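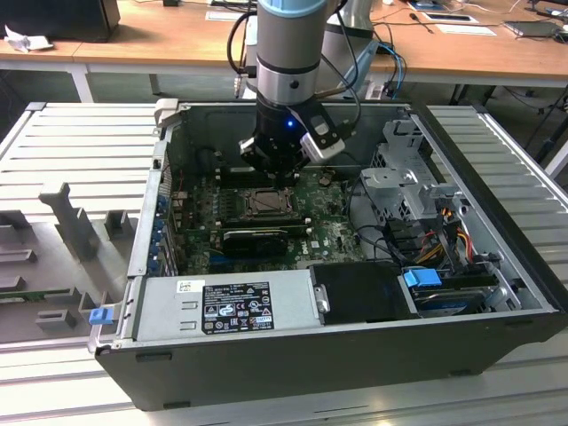
Gifty Adjei asks if it wouldn't be simpler to just buy a new computer at this point. Gifty. Yes. Obviously. But I paid 140 dollars for this Dell at Nilside and I'm going to get my money's worth out of it if it takes me all of January

So, thread! Old Dell tower, side panel off, laid flat. I want it to be the house file server, the one that holds all the photos and the scanned recipes and my mom's tax stuff

First thing I love about these office machines: blue means pull. Blue latches on the card slots, a blue latch over by the drive. If you've never opened a computer before, get one of these for your first, you can do so much of it with just your fingers

Second thing: a real metal drive cage. With holes in it! My last case had a drive held in by one screw and a prayer

Less lovable: the power cables. Red, yellow, black, all bundled together and stiff as uncooked spaghetti. Please take a photo of where your cables go before you unplug anything. I have a folder on my phone called CABLES and it has 326 pictures in it and I regret none of them

Someone asked about the graphics card. It came with it, no clue if it's any good, a file server doesn't need much of one. It can stay until I need the slot or somebody offers me lunch for it

OK the part I've been putting off, which is the processor. The fan on this thing was screaming by the time I'd copied maybe two folders onto it. I asked on the Casoneo boards and everyone gave the same answer, old paste, go clean it 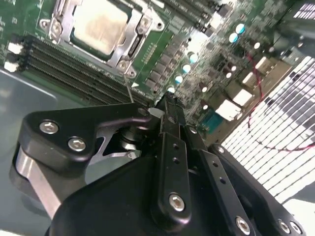

Processor still in its socket, before cleaning.

So yeah. Dull and smeary, with a pale yellowish film that I'm taking to be the old thermal compound. I don't know how long it's been on there and I don't think I want to

My cleaning kit, for the people who always ask: isopropyl alcohol (the strong kind, the drugstore one is watered down), coffee filters, cotton swabs for the corners, patience. Coffee filters don't shed like paper towels do. Wipe from the outside in so you're not pushing gunk out onto the frame

And keep the metal frame closed while you wipe!! It holds the chip still. If you open it, you're now a person with an open socket and a wet coffee filter, and those little contacts underneath do not forgive

Somebody in my replies says I should pull the memory too and clean the contacts with a pencil eraser. I've done it before on another machine and it was fine, but I'm leaving it alone unless it gives me trouble. One problem at a time. (The little white clips on the ends of the slots do get brittle, so go easy if you try it)

New paste is a tube of Fleltari I've had in the drawer forever. Pea-sized blob in the middle, let the cooler squash it. I know half of you spread it with a card. I've read the arguments. I read a 229-comment argument about it on Casoneo last night instead of sleeping

Also on the list: canned air for the power supply (from outside, do NOT open the power supply), new battery for the clock, and a look at whether those teal-topped capacitors are all flat on top. Bulging ones are bad news. I'll go over them with the flashlight properly once the paste is done

Pîrvu, you asked what it's going to hold. 703 gigs of stuff right now, and most of that is video of the dog

Going to make coffee with one of the filters that's left and then start wiping. Will post the fan noise before and after if I can get the dog to be quiet

Last updated: January, 9:40 p.m.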